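Wool talk – speaker notes, Bekik community hall, August 7, 2025

Open with the Wurka clip. Dont read the slide. Ask who's shrunk a jumper this year.

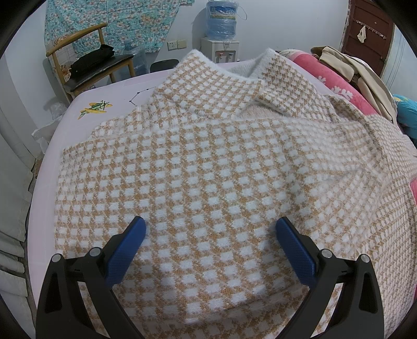
Washing wool is mostly about leaving it alone. Cold water, wool wash, no wringing. Chunky checked knits like the mustard and white one, with fluff along the edges – dry flat on a sheet, collar eased into shape by hand. Never on the Hills hoist. Pause for groans.

Moths next. Larvae do the eating, the adults don't. Freezer, sealed bag, two weeks. Lamptey trial: 40 jumpers, 99 days in storage, cedar alone did bugger all. Say "small trial" out loud. 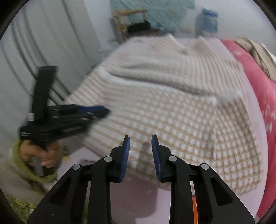
2 min read

Mending. Pass round the Ledik darning sample (in the blue esky bag, NOT the tote). Match the weight of yarn first, colour second. Visible mending fine, if someone argues move on.

Cost slide – over 400 dollars for a new coat, a ball of yarn is pocket change. Skip if runing late. 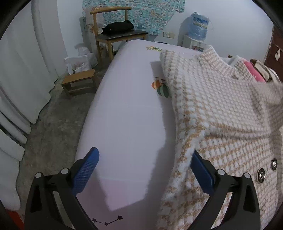 Pilling: comb or shaver, go lightly, keep the fabric taut. Cheap shavers chew holes round the seams.

Questions. Someone will ask about dryers. No.

Handouts by the urn, lights off at the back.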